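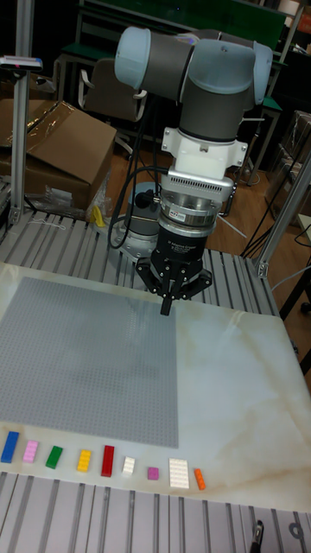 Cables and a marble-patterned board.

Blog > Kitchen and home > The worktop saga

Last updated: October

So we have finally ordered the worktop. If you've been reading since the spring you'll know this has dragged on longer than the plumbing, the floor and the business with the back door put together, and I'm almost sad it's over. Almost!

I went in wanting real marble. I'd wanted it since we stayed in that little flat in Brastholm, where the kitchen was the size of a wardrobe but had this gorgeous cold slab by the window, and I made bread on it every morning like somebody in a film. It had rings all over it from other people's lemons and wine glasses and I thought that was lovely. Other people's rings are lovely. I'm less sure I'd feel the same about mine, three weeks in, with the bill still on the fridge.

The man at the stone yard in Odstead was very patient with me. He let me take home a polished offcut and told me to be horrible to it, so I was. Vinegar, beetroot, a teabag left overnight, half a squeezed lime (face down, which felt cruel). The beetroot mostly came off. The lime left a dull patch you could feel with your fingertip, and no amount of rubbing shifted it. I cook with an awful lot of limes.

After that I started looking at patterned boards, and I'll admit I was a snob about them to begin with. The cheap ones have the same grey squiggle every couple of feet and once you've spotted it you can't look at anything else. But the better ones have come on a lot since my mum's kitchen, where the "marble" looked like a weather map. I brought home samples of two ranges, Batista and Destach, and moved them about the kitchen for most of a month. By the cooker, by the sink, under the horrible strip light, next to the toaster at seven in the morning when everything looks grim.

Batista was the prettier one in the shop, but at home it went a bit pink. Destach is whiter, with thin soft veins, and it sat much better with the green cupboards. It's also matt, so it doesn't show every fingerprint. Crumbs, yes. You can see a crumb on it from the hall.

The price helped too. £587 for the lot, including the upstand and the cut-out for the sink, and another £94 to have it delivered and the old one taken away. The stone quote I am keeping in a drawer and not looking at again.

If you're about to do the same, do measure your walls in more than one place. Ours is 15 mm deeper at the window end than by the door, and I'd have ordered it wrong if I hadn't gone back with the tape while the pasta was on. Ask where the join will go as well. Ours was going to land right beside the hob until I made a fuss, and now it's in the corner under the bread bin.

It comes in 13 days. Until then we're chopping onions on the ironing board with a tea towel over it, and I've still got to pick a tap. I'm leaning towards brushed brass, though I've been told it spots terribly in hard water, so if anyone's lived with one please leave me a comment.

Contact me | © All words my own, please ask before borrowing | Back to top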